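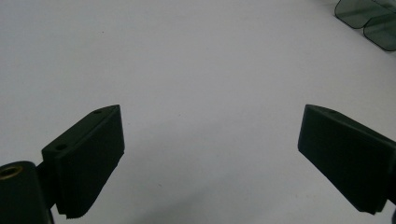 PRESS RELEASE — for immediate use

Vatdale repair cafe to go weekly from February

Vatdale Repair Cafe will open every week from February, up from once a month, after a grant from the Birhane Fund covered the hall rent for the year ahead.

Doors 10am to 2pm, Clundia Hall, side entrance. Free to use, donations welcome. No booking for small items. Sewing machines and anything with a mains plug — please book, the electrical bench has 14 slots a session and they go early.

The cafe mended 1,000 items last year. Lamps, toasters, coats, a good many radios. Bikes too, though these will now move to the yard behind the hall, weather allowing.

"Once a month was never enough," said a spokesperson for the cafe. "People were keeping a broken kettle in the cupboard for three weeks and then giving up and buying a new one. We'd like to catch them before that."

Also new this year:

Tool library. 40 tools to borrow for up to a week, from drills to a wallpaper steamer. Bring proof of address and a £20 deposit, returned when the tool comes back clean.

Mending table. Darning, zips, hems. Bring your own thread if the colour matters, the box is mostly navy and black.

Local hardware shop Jovo is supplying fuses, screws and glue at cost. Jovo will also take in items for repair during the week, for anyone who can't get to the hall. Leave your name and a phone number taped to the item, and say whats wrong with it.

What the cafe can't take: microwaves, gas appliances, anything with a swollen battery. Large televisions are a no as well — the stairs.

More fixers are wanted, mainly for electrical work and for the mending table. Some experience helpful but not needed for sewing, training is given on the day. Tea provided, lunch is not.

Parking is limited to the front of the hall. The bus stops oppposite.

Notes to editors: the repair cafe is run by Vatdale residents and is not part of the town council. Press are welcome at the first February session, from 9.30am for setting up. Interviews can be arranged through the hall office.

ENDS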